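Notebook, February, bread bench

Starter check at 7:40 in the morning. The rye starter from Halta flour smells more sour than last week, and the top has small bubbles only at the side of the jar. I fed it with 12 g of old starter, 200 g of flour and the same weight of water. I know this is very little starter for so much flour, but I want a slow rise until evening.

The Savus flour drinks less water than the Kirko. With Kirko I can go quite wet and the dough still holds its shape on the bench. With Savus it spreads like a pancake, so next time please hold back two spoons of water and add them only after the first fold. I wrote this also on the bag.

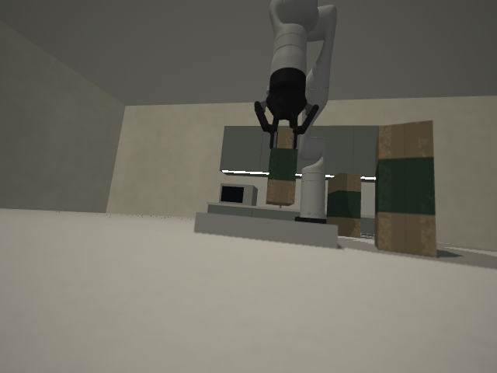
Folding: three times, with a half hour between. On the second batch I forgot the last fold and the crumb came out with one big hole under the crust. Maybe the shaping was also guilty, I am not sure. My hands were too dry and I used too much flour on the seam.

The Manole tin is still sticking at the corners. I greased it with butter, then with oil, and both times I had to use the knife. Paper is the answer for now, but it makes folds in the side of the loaf.

To do: buy coarse salt. Try the Kirko loaf with the lid on for longer. Ask in Halta if they changed the mill, the bran looks bigger to me. Evening feed at 8, whoever is here.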